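Giving up the allotment

I handed back the keys to plot 22 on the Plovdale site in June, and a few people have asked why, so I'm writing it down once.

I had the plot for nine years. When I got it, it was mostly bindweed and a bath. The previous tenant had used the bath for water, then for rhubarb, and by the time I came along the rhubarb had rotted and the bath was full of slugs. I kept the bath. It took me two winters to get the ground into a state where you could push a fork in without hitting carpet. People used to lay old carpet down to keep the weeds off, and it works for a year or so, and then the weeds grow through it and you have weeds and carpet.

For the first few years I went most evenings in summer. I worked at Daltel then, and the bus home went past the bottom gate, so I'd get off two stops early, do an hour and walk the rest. I grew what everyone grows: potatoes, onions, broad beans, courgettes, far too many courgettes. I tried sweetcorn four times and the badgers had it four times. Leeks did well. I never had a decent carrot from that soil and in the end I stopped trying and grew them in an old dustbin, where they were fine.

Then Daltel moved us all out to the other side of the ring road. The bus went a different way, and the allotment became somewhere I had to go to on purpose. It doesn't sound like much, but that was the start of it. An hour's digging turned into two and a half hours with the travel, and if it rained when I got there I'd sit in the shed for a bit and then go home again.

The rent went up as well, though I don't want to make too much of that. It was 153 pounds for the last year, with the water charge, and I know there are sites where it's a good deal more. If I'd been using the plot properly I'd have paid it without thinking. What bothered me was paying it and then going up there in May to find the grass over my boots.

There's a waiting list, too. I waited three years for mine, and I remember walking past plots that were clearly not being worked and feeling quite cross about it. By last spring I was the person I'd been cross with. The couple from the next plot, who are very tidy, had started strimming my side of the path without mentioning it.

Clearing it took five weekends. I gave the water butts away, and the netting, and most of the canes. The cold frame fell apart when I lifted it. The shed had to stay, under the rules, but it had to be empty, and I'd no idea how much I'd put in there. There were seed packets going back to before I'd taken on the plot, which I must have brought with me from the flat. I found a good trowel I'd been missing for years and had replaced twice.

I brought home the trowel, the fork, the spade, a tin of string and the gooseberry in a bucket. The gooseberry sulked all summer. It's in the corner by the back step now and has put out a bit of growth, so I'll leave it alone and see.

What I hadn't reckoned with was having the evenings back. I'd assumed I would miss the vegetables, and I do miss the broad beans, which are never the same from a shop. But I've got through a lot of jobs indoors that had been waiting since we moved in. The back bedroom has been painted. The landing light works. I've sorted out the boxes of odds and ends and decided what goes on the walls and what goes to the charity shop.

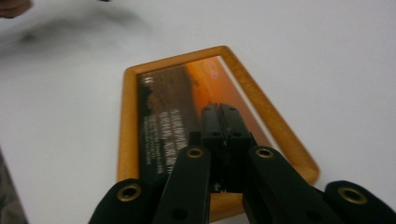

Lumturie Grgić wrote to me after I'd mentioned all this in passing in my last post, to say that she had halved her plot instead of giving it up, that most sites will let you if you ask, and that I should have asked. She also thinks a half plot grows nearly as much as a whole one, as you stop planting things to fill the space.

She may well be right. I did know about halving, but at Plovdale you'd have had to move the shed, and the shed wouldn't have survived it. I also think I'd have ended up in the same place two years later, with a smaller patch of long grass.

I've put four large pots out the back for next year. One will be potatoes, one will be beans up a wigwam, and the dustbin carrots can carry on as before. I haven't decided on the other two. I'd like to try a Montecinos tomato, which Krum Živković grew against his garage wall and gave away by the bagful, but our yard only gets the sun until early afternoon and I'm not sure that's enough. If anybody has grown them in half shade, let me know how they did. I've got until the end of February to order the seed.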